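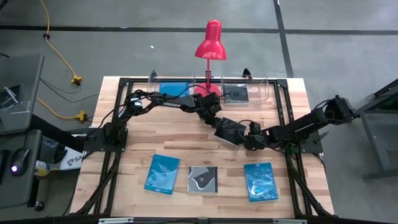 By Alistair Gunn

Section 2: Setting up a paper petition in Betska

By now you have an account, a password and a grievance. This section takes you from the grievance to a signed, counted and lodged paper petition. Online petitions have their own section and their own troubles.

The steps were written for petitions to the Clorngate council. Other councils will want much the same things in a different order, and will send your petition back over whichever one you left out. Read your council's petition rules before you print.

Before you start

You need a lead petitioner. Betska calls this person the Lead and so will we. The Lead must live, work or own property in the council area, and must be willing to have their name and postal address printed on a public document. Ask them about the second part early.

You also need a printer, and some pens that work in the cold.

Writing the request

1. From the main menu, choose New, then Paper petition.

2. Pick your council from the list. The header will fill itself in. Leave it alone, including the line that calls councillors "honourable".

3. Type the request in the box marked What you are asking for. One request only. "Keep the Agarwal Street crossing" is a request. "Keep the Agarwal Street crossing, sack the engineer and bring back the old bus" is three, and the third one always turns up after a meeting has gone past ten at night.

4. Type your grounds in the box below. Grounds are facts. The box accepts adjectives but the council officer reading it has seen them all.

5. Press Check wording. Betska marks in yellow anything that may be ruled out of order, such as naming a staff member or asking the council to do something only the state can do.

Note: A yellow mark is advice. You can print with it still showing. Plenty of people have, and they have the return letters to prove it.

6. Press Lock. Once locked, the wording can't be changed. If a comma is wrong, it is now your comma.

Caution: Never edit the wording after the first signature. People have signed the words in front of them, and a fresh set of words means a fresh set of signatures. A better verb isn't worth another month outside the bakery.

Printing the sheets

7. Choose Sheets, then Layout. The default is 20 signature lines to a page. You can squeeze in 25, which saves paper and costs you every signatory over sixty.

8. Tick Repeat request on every page. Sheets without the full request at the top don't count, however many names are underneath.

9. Set the margin to 35 millimetres on the left if the sheets are going on clipboards. The clip eats the rest.

10. Print one page and have somebody who hasn't heard you talk about the crossing read it. If they ask what it's for, go back to step 3. You will have to cancel the lock and start a new petition, but you haven't collected anything yet, so the damage is to your pride.
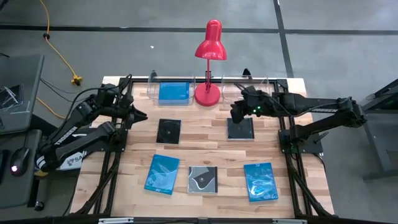
Alistair Gunn

Collecting signatures

11. Give each collector a sheet number range under People, Collectors. Betska will nag them by text message when sheets are overdue. You may turn this off. You will turn it back on.

12. Collectors should ask for a full name, an address and a signature. An email address goes on the separate green slip and never on the petition itself, which becomes a public document when it is tabled.

13. Let people read before they sign. Some will want to argue first. A collector who has been standing for an hour may find this person restful company, but there is a queue forming.

14. Don't sign for a spouse, a neighbour or a mother who "definitely would".

Caution: Councils do compare handwriting. One keen household can sink a page.

Counting and lodging

15. Enter each finished sheet under Returns. Strike out incomplete lines with a single ruled stroke and enter the number struck.

16. Have 2 people count every sheet separately. If their totals differ, Betska holds the sheet and shows both figures in red, side by side, with the counters' names. We have been asked to soften this screen and are thinking about it.

17. Choose Export, then Cundinex if your council takes lodgements electronically. Otherwise choose Cover page and print.

18. Lodge before the agenda closes, commonly noon. Get a receipt, and photograph the receipt.

Keep the original sheets flat, dry and out of the car until the council has noted the petition in its minutes. "Noted" is the usual word. For what you can do after being noted, go to Section 3, Deputations.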